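Dual-arm peg board cell: left hand lands short

nchuang_cell
Pludness dual-arm cell, white task board, blue parts. Since I re-seated the left wrist, that hand closes early on the small pieces. The right one repeats fine. Left grasp, small rectangular panel:
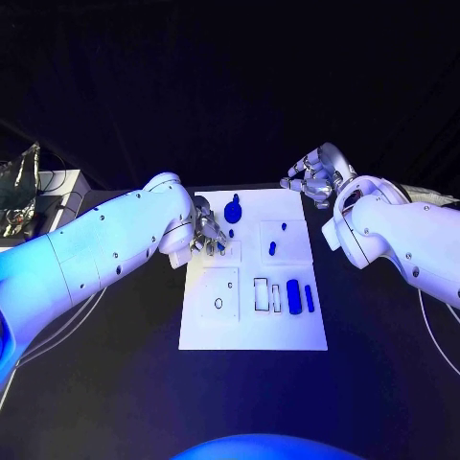
Reply 1: olteanu_fw
Rerun hand-eye calibration on the left. 100 poses, not the default 58.

Reply 2: flurnen
Disagree. Check finger zero first. If the zero is off, calibration will bury the error in the wrist transform.

Reply 3: olteanu_fw
Zero is stored in the hand. Re-seating the wrist doesn't touch it.

Reply 4: flurnen
It did on ours, at 3,450 cycles. Also fix your lighting. Blue parts under blue light give poor edges.

Reply 5: nchuang_cell
Switched to magenta. Edges are better. Right hand for comparison:
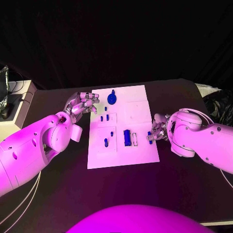 Right hand with a small cylindrical peg, magenta light.

Reply 6: nchuang_cell
Left index zero was off. Reset it, power cycled, waited 90 seconds. Calibration is next, with 100 poses.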